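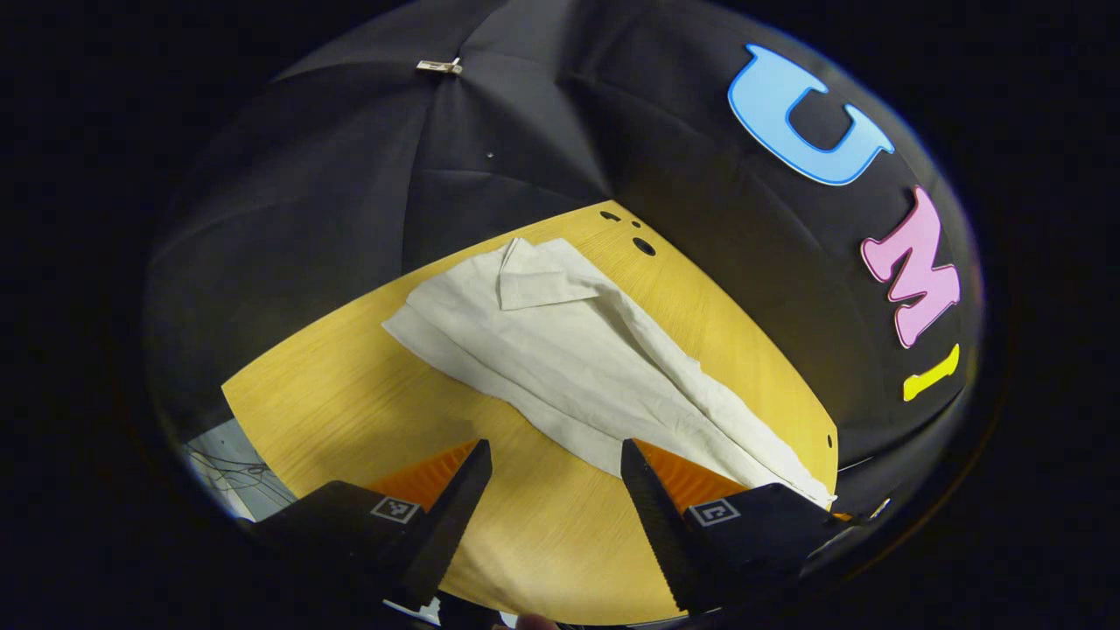
Reicht für den Anfang nicht auch ein einziger Greifer, wollte Flikora in den Kommentaren wissen, und warum rechne ich in meiner Liste von vornherein mit zwei? Gute Frage, und weil sie in anderer Form auch per Mail kam, schreibe ich die Budgetplanung jetzt einmal komplett auf. Es geht um Handgreifer, mit denen man Vorführungen für einen Roboter aufnimmt, bei mir vor allem mit Textilien: Hemden ausbreiten, Kragen richten, Ärmel umlegen. Den Roboterarm lasse ich komplett außen vor, der ist ein eigenes Kapitel (und ein eigener Kontostand).

Kurz zur Antwort: Ja, ein Greifer reicht, wenn ihr Becher umstellt oder Dinge in Kisten sortiert. Beim Hemd wird es mit einem allein zäh. Man zieht an einer Ecke, der Rest wandert mit, und am Ende arbeitet man gegen den eigenen Stoff. Deshalb stehen bei mir 2 Greifer im Plan. Wer knapp bei Kasse ist, kauft erst einen und achtet darauf, dass sich derselbe Typ später nachbestellen lässt.

Schritt 1: Die Aufgabe aufschreiben, bevor ihr irgendeinen Shop öffnet

Klingt banal, hat mir aber am meisten Geld gespart. Nehmt ein Blatt und schreibt einen Satz auf: was liegt auf dem Tisch, was soll damit passieren, wie sieht es danach aus. Bei mir stand da »Hemd liegt zerknüllt, Hemd liegt gefaltet«. Daraus folgt schon ziemlich viel. Ich brauche weiche Greifflächen, damit dünner Stoff nicht wegrutscht. Ich brauche einen Tisch, auf dem ein Hemd Platz hat. Und ich brauche keine Kraft, also auch nicht die teure, kräftige Variante, mit der ich zwei Abende lang geliebäugelt habe.

Schritt 2: Den Greifer auswählen

Drei Dinge würde ich vor der Bestellung klären. Wie weit gehen die Finger auf? Lassen sich die Polster einzeln tauschen? Sind die Marker auf den Fingern aufgedruckt, oder muss man sie selbst drucken und aufkleben? Beides geht, aber Selberkleben kostet einen Nachmittag, und schiefe Marker kosten noch einen.

Bei den Polstern mag ich die mit Rippen lieber als die glatten, jedenfalls für Leinen und Baumwolle. Farbe ist Geschmackssache, wobei mir Orange auf schwarzen Fingern gut gefällt, man findet ein abgefallenes Polster sofort wieder. Plant gleich einen Satz Ersatz ein! Ich habe das beim ersten Mal vergessen und dann für zwei kleine Gummiteile den vollen Versand gezahlt.

Fertig montiert oder als Bausatz? Ich habe bei Van der Linden den Bausatz genommen und würde es wieder tun, wenn ihr einen 3D-Drucker im Zugriff habt. Ohne Drucker lieber fertig kaufen.

Schritt 3: Den Platz planen

Der Posten, der in fast jedem Plan fehlt. Ein runder Holztisch ist prima, weil man von jeder Seite herankommt. Schaut nur, dass das Hemd mit Reserve draufpasst, sonst hängt ständig etwas über die Kante. Helle Platte und heller Stoff sind übrigens eine schwierige Kombination, wenn ihr hinterher auf den Aufnahmen Konturen erkennen wollt. Ich lasse beides trotzdem gemischt laufen und packe ein paar dunkle Hemden dazu.

Dann der Hintergrund. Schwarzer Stoff hinter dem Tisch schluckt Licht und hält Unruhe fern. Meterware mit ein paar Metallklammern tut es völlig. Und legt euch Kabelbinder in den Warenkorb, oder gleich einen Kabelkanal. Kabel auf dem Boden sind die Sorte Problem, die man erst beim dritten Stolpern löst.

Schritt 4: Rechnen

Mein Rahmen für den ersten Durchgang lag bei 1187 Euro. Davon habe ich 400 Euro sofort zur Seite gelegt und so getan, als gäbe es sie nicht. Die waren für Polster, Speicherkarten, Versand und alles, was ich übersehen hatte. Das Geld war im Februar weg, und zwar fast nur für Speicher.

Zur Reihenfolge: erst Greifer, dann Kamera samt Halterung, dann Speicher, dann Tisch und Stoff. Tisch und Stoff kann man leihen oder improvisieren, beim Speicher geht das nicht. Nehmt eine Probeaufnahme, schaut auf die Dateigröße und rechnet hoch, wie viele Durchgänge ihr am Tag schafft. Bei mir kam eine Zahl heraus, bei der ich erst mal Kaffee kochen musste.

Schritt 5: Angebote vergleichen

Ich hatte am Ende Plunberg und Skekamard nebeneinander liegen. Plunberg war beim Greifer günstiger, Skekamard hatte die Polster schon dabei und schickte alles in einem Paket. Auf dem Papier ein klarer Fall für Plunberg, mit Versand und Zubehör lag Skekamard dann vorn. Rechnet also immer den ganzen Korb. Fragt auch nach der Lieferzeit für Einzelteile – die steht selten auf der Produktseite und ist bei Fingern und Polstern wichtiger als beim Greifer selbst.

Noch ein Wort zu den Hemden, weil das gern unter den Tisch fällt: auch die gehören ins Budget. Secondhand kaufen, verschiedene Größen, verschiedene Stoffe, ein paar mit steifem Kragen und ein paar mit weichem. Bügeln lasse ich weg.

Meine Tabelle mit allen Posten räume ich gerade noch auf und hänge sie dann unter diesen Beitrag. Wenn ihr bei der Kamerahalterung etwas Günstigeres gefunden habt, schreibt es bitte in die Kommentare, da bin ich mit meiner Lösung noch nicht zufrieden.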